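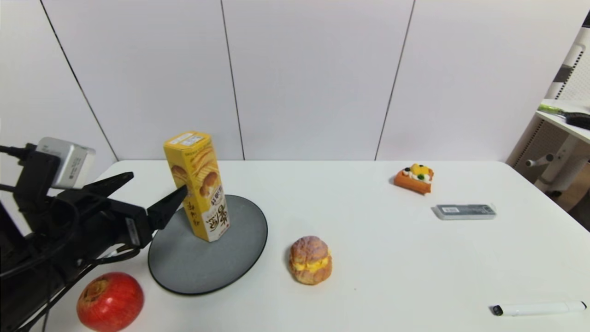

**Skadville food shelf: changes for the coming year**

02/09/2024

The food shelf at the Guva building handed out 3795 bags of groceries last year, more than in any year since we opened. Demand was highest in the late fall and has stayed high through the winter. Several things will work differently from now on, and regular visitors and donors should read the whole item.

**Opening hours.** The shelf stays open until 9 in the evening on the first and last working day of each week. On the other days it closes at the usual time. Many people who come to us work late shifts and told us they could not get here before closing. We will keep the longer hours through the spring and then look at how many people used them.

**How much you can take.** Each household may take two bags per visit. Larger households can ask at the desk for an extra bag of dry goods. You do not need to show proof of income and you do not need to live inside the town limits. We ask for a first name and the number of people at home, and that is all we write down.

**What we need.** We are well stocked with canned beans, pasta and tomato sauce. We are short of the following:

- Cooking oil in small bottles
- Peanut butter
- Canned fish
- Snacks for school lunches, in sealed boxes
- Baby cereal
- Low-salt soup
- Coffee and tea

Please check the date on the package before you bring it in. We can take dry food up to its printed date and cans a little beyond it, as long as they are not dented or swollen. Opened packages have to be thrown out, even when there is an inner bag. Home-canned food cannot be accepted.

**Where to leave donations.** The bin at the Van Leeuwen hardware store has moved from the front entrance to the side door by the parking lot. It is emptied every morning. The second bin, in the lobby of the Erach apartments, has not moved. Please do not leave food on the steps of the Guva building after hours. We lost a good deal of it to frost and raccoons in January.

**Cold storage.** The old refrigerator stopped working just before the holidays. A used one has been bought and is running, but the freezer part is small, so for now we can take frozen vegetables only if you call first. Milk and eggs are fine during opening hours.

**Deliveries.** We bring groceries to people who cannot leave home. The route now takes around 2 hours, and we could use another driver with a car that handles snow. Gas is paid for. Sign up at the desk or leave a message on the office line.

The shelf will be closed for one day at the end of February for inventory. A notice with the date will go up on the door.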